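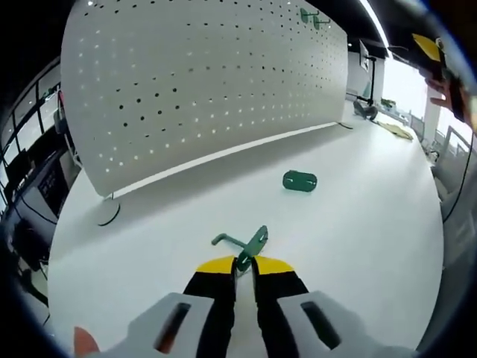

El equipo de Furkwood escribió:

> Hola a todos. Hemos leído las bases de la prueba de ganchos y nos quedan dudas. ¿El panel perforado será igual para todos los grupos o cada uno lleva el suyo? ¿Se puede elegir el orden de colocación? Y otra cosa: a nosotros el gancho se nos gira entre los dedos al acercarlo al agujero, sobre todo si lo cogemos por la varilla. ¿Os pasa también?

Hola:

Contesto por partes, que en la lista ya han salido preguntas parecidas.

El panel lo pone la organización y es el mismo para todos. Va de pie sobre la mesa, sin fijar, así que conviene practicar con uno que también se pueda mover si se empuja demasiado. Los que tenemos en el club Zarkatik son blancos, y los ganchos verdes se distinguen bien contra ellos.

El orden es libre. Cada intento consta de 4 ganchos y dura 5 minutos. Un gancho cuenta cuando queda colgado y la pinza lo ha soltado. Si se cae después, pero antes de que acabe el tiempo, no cuenta y se puede volver a intentar.

Sobre el giro: sí, nos pasaba. Mejoró bastante al cogerlo por la placa, la parte plana del agujerito, y dejar libre la varilla. También ayuda entrar despacio y con la muñeca recta. Con las puntas amarillas de los dedos gastadas el problema vuelve, de modo que llevad un juego de repuesto.

Para el entrenamiento pedimos 40 demostraciones por grupo, hechas con la pinza de mano. Por favor, no borréis las fallidas; marcadlas como tales en la hoja. El curso pasado en Grinport se perdieron unas cuantas por ese motivo y hubo que repetirlas. Pueden trabajar 2 personas en la misma mesa si cada una usa su pinza y no se cruzan delante del panel.

Las hojas de registro están en la carpeta Eynon, junto con las bases corregidas. El plazo para subir las demostraciones termina a finales de junio. Quien necesite ganchos de más, que lo diga en la lista antes de esa fecha y los preparamos.

Un saludo,
Coordinación de la prueba, club Zarkatik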